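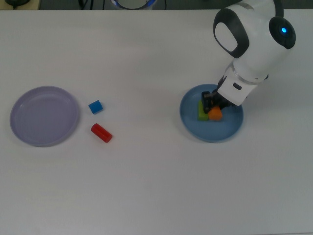 Lavender plate, white table. Settle in, it's a long one tonight.

I've been meaning to write about my grandmother's rye sourdough, which I finally started baking again in September after far too many years of buying my bread at the store like a person with no past.

The starter came from my cousin Hanne Valtonen, who drove it down from Kelgate in a jam jar with a sock around it. She got hers from Aunt Seija, and Seija won't say where she got hers, so please don't ask me how old it is!

First loaf was a brick. Second loaf was also a brick, but a slightly friendlier one. I had the kitchen too cold, and I was so worried about overdoing it that I gave the dough 14 hours and then lost my nerve and baked it anyway.

By the fourth try I let it go 19 hours, next to the water heater with a towel over the bowl, and oh my goodness. Sour, dark, a proper crackly top. I ate the heel standing up with far too much butter.
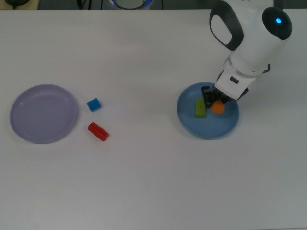 Can you make it with regular whole wheat instead of rye?
You can, but it'll come out lighter and less sour, and you'll want to shorten the rise and keep an eye on it.

Benedek Gál wrote to me about caraway seeds and I have to say I'm coming around. A spoonful, crushed a little – Seija would faint, so let's keep it between us.

Next up is the malted one with the potato in it. I still need to dig out the card, and half of it is in Finnish with gravy on the other half, so bear with me.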